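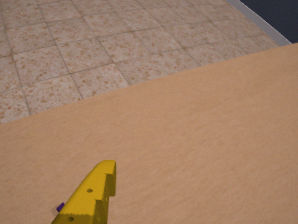
Good practice for sim runs before we let people near the real arm?

Hi all, long-time reader and first-time asker, so forgive me if I ramble. I help look after a small makerspace in Cedstead and we're putting together house rules for anyone who wants to program our tabletop arm. The idea is that you run your pick-and-place job in simulation first, show somebody the result, and only then get time on the hardware. We use Bolto for the simulation, and so far we have 1,320 saved runs from members, which sounds wonderful until you try to work out which of them should count as a pass.

My draft says a run passes if the arm finishes the job and doesn't hit the table. One of our members feels that's far too loose and wants a written rule for where the gripper may go, how low, and how fast. I see the point, but I'm also wary of handing a beginner nine pages of rules for moving little sticks from one spot to another! What do other groups ask for? Is there a sensible minimum?

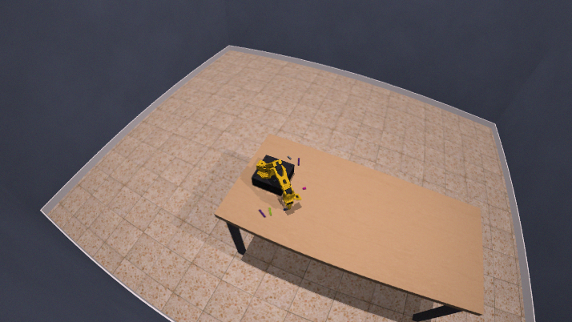 Gripper lowered near the tabletop, with the sticks spread around the base.

Thanks so much in advance, and I'm happy to share our draft once it's less embarrassing.

3 answers

Answer 1 (accepted)

Welcome, and what a nice problem to have. We went through the same thing at our club last March, so let me tell you where we ended up, with the warning that this is house practice and doesn't replace the manual for your arm or whatever safety rules apply where you are.

First, write down the work area. Ours is a box drawn over the table in the sim, and any run where any part of the arm leaves the box is a fail, even if the job gets done. Please include the elbow in that. People watch the fingertips and forget that the rest of the arm is swinging around too.

Second, set a travel height. Between picks the gripper goes up to that height before it moves sideways, every single time. It makes runs a bit slower and beginners grumble, but it catches most of the silly collisions. Going low is only for the last part of a pick or a place.

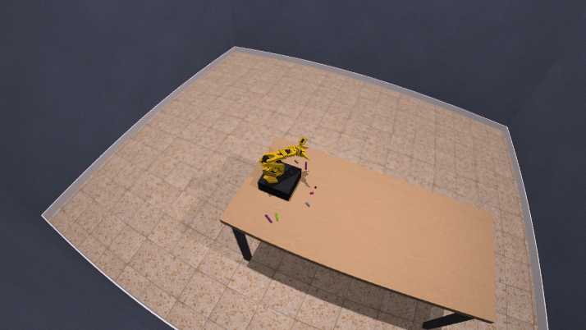
Gripper up over the table, loose pieces on both sides of the base.

Third, don't accept one good run. We ask for 3 in a row with the pieces moved to new starting spots each time, and some of them have to be awkward - behind the base, say, or two lying side by side. A program that only works from one layout will bite you on the real table.

Last thing, and I feel strongly about this one: a sim pass buys you a slow, supervised first run and nothing more. Full speed comes later. Keep a hand by the stop button, keep everyone's fingers off the table, and save the program version along with the run so you know exactly what was approved. We skipped that at the beginning and spent a whole evening comparing files called final and final2.

Answer 2

Agree with most of the above. I'd keep the rules to one page and put the rest in a checklist. We log ours in Pimentel but a spreadsheet is fine. Also check the table height in the sim against your real table with a ruler. Ours was off and the first real pick went straight into the wood.

Answer 3

Don't know Bolto, we use Prident. Does it let you cap the joint speed? If yes just do that.

Comment from the asker: Thank you both, and you too, last answer - yes it does, and I've switched the cap on. The travel height rule is going in tonight. I'd never have thought about the elbow.

Contact us | Copyright 2026 | Back to top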